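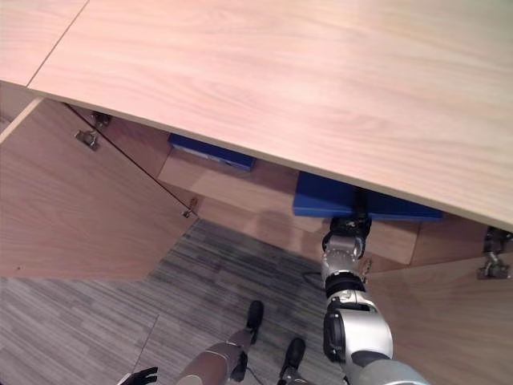

Low cabinet, both doors open. Two blue items inside, one near the back and one closer to the front.

Office storage: the low cabinets
Pictures and notes by Uzma Hashmi

When we moved into the second floor at Karkulari we bought very little new furniture. Most of the desks came across from the old Hesville office, and the money went on storage. The low cabinets are from the Potik range and have a light wood-grain finish. We chose them over tall cupboards so that people could still see across the room, and so the tops could be used for post and printing.

The order came to £1,920 including delivery. It took 3 weeks to arrive and a morning to put in place. Each cabinet went in against the end of a run of desks, so nobody has to walk far for paper or a spare cable.

Inside, the rule is that heavy things go at the bottom and anything in daily use goes near the front. Old project files for Magsi are kept in boxes and go back to the archive in February. Please don't put food in them.
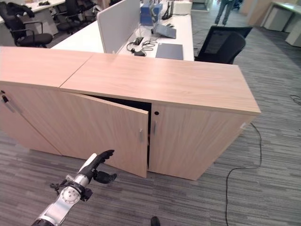

The doors lock, and the keys are kept at reception. If you are the last to use a cabinet in the evening, push the doors fully shut before you turn the key, as the lock will not catch otherwise. Handles can work loose after a few months and only need a screwdriver.

The tops are in two panels with a seam between them. Wipe along the seam with a dry cloth and avoid spray cleaner there. Cups are fine on a mat. We ask people to keep piles of paper off the tops overnight so the cleaners can get at them.

Anyone fitting out a similar room should measure the door swing first. We left 65 cm in front of each cabinet, enough to open a door and crouch down with a chair behind you.

Next gallery: Desks and dividers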